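Subscribe to the Bramero Reader and get new stories in your inbox. No spam. Unsubscribe at any time.

Handling Rules

I got the job at Flulport because I can sit still and I don't mind being told things twice. Those were the two questions in the interview, more or less. The third was whether I had any rings, and I said no, and Indrek Strazds wrote that down like it was the best news he'd had all month.

Indrek ran the rules. He didn't run the company (I met the person who did once, in the elevator, and she asked me if the coffee was okay), but the rules were his, all of them, in a blue binder with a cracked spine. There were 20 pages when I started. By January there were a lot more, and a good number of those were my fault.

"You hold the grippers," he told me on my first morning. "You do the task. The machine learns the task off you. So whatever you do, it does."

"Whatever I do?"

"Scratch your nose and find out."

I thought that was a joke. Two weeks later I watched the arm at the Ullton site put a spoon in a drawer, stop, and lift its empty jaw eight inches toward nothing at all. It hung there a second. Then it went back for the next spoon. I knew that gesture — my mother does it too, it's hay fever.

That became rule 5. If you must touch your face, stop the take, put both grippers down, and start over from the beginning. Indrek wrote it in pencil first and then went over it in pen while I stood there.

I loved that binder, I'll admit it. Other places I'd worked had rules that were written by somebody's lawyer to be ignored by somebody's nephew, and these were about real stuff that had gone wrong in front of real people. No sleeves past the elbow. Nothing on the table that isn't in the task. Never close a jaw on a thing you can't see. Don't fix a mistake fast, fix it at the same speed you made it! That one took me ages. You nudge a cup crooked and every bone in you wants to snatch it straight, and if you do, some poor arm in a kitchen in Adugna is going to snatch at cups for the rest of its life.

My trouble was with the rule about pausing. It was the oldest one in there, and it said: before first contact, wait one full breath with the jaws open. No reason given. I asked Indrek and he said it was good practice. I asked him again at lunch and he said it was very good practice, and ate his soup.

So naturally I started skipping it. I wasn't trying to be a rebel, I was just quick by then, and a breath is a long time when you're doing it all day with your elbows out. My numbers went up. I had 1801 takes on the board and I was kind of a big deal, if you want to know the truth (I bought myself a good chair cushion over it).

Then Ullton called. Their arm had been handing things to a man with bad hands, cups and pill boxes and so on, and he'd asked them to take it away. It hadn't hurt him. It had never dropped a thing. He said it came at him, was how he put it. He said the old one used to stop and let him get ready.

Indrek didn't yell. He put the phone down and went and got the binder, and then he didn't open it, he only held it against his sweater.

"Which takes?" he said.

I could have said I didn't know. They'd have believed it, because who remembers takes? But I knew exactly — everything since I got quick. I told him. He nodded and asked if I wanted to go home or start over, and it was four in the afternoon, and I said start over.

We began with the tea box. It was always the tea box for new people, a plain open wooden thing with dividers in it and TEA across the front, and I hadn't had it on my table since my first week. I set it near the middle. I picked up the grippers, one in each hand, and brought the jaws in on either side, and I held them there.

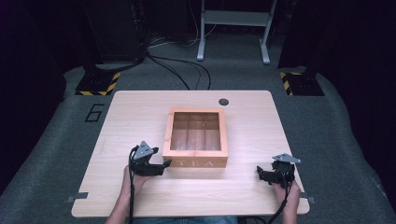 The Breath

Try it sometime, with anything. Go to pick up your keys and wait with your hand open right beside them for one whole breath. You feel so stupid! And then toward the end of it you sort of notice the keys. I don't know how else to say it.

I did the tea box until my shoulders quit, and Indrek stayed late and marked each take by hand. Somewhere in there he told me his father had been a piano mover, and that he used to stop at the bottom of every staircase with the strap already on his back. The customers thought he was tired. He was letting the other guy find his feet.

"You could have put that in the binder," I said.

"It's a rule. It isn't supposed to have my father in it."

But the next day there was a new line in pencil under the old one, in his tiny square printing. It said: so the other person can get ready. I went over it in pen while he was at lunch.

Ullton got the retrained arm in the spring. The man tried it with a cup of water, and then he asked for the cup again, and then he wanted to know if it could do his pill box.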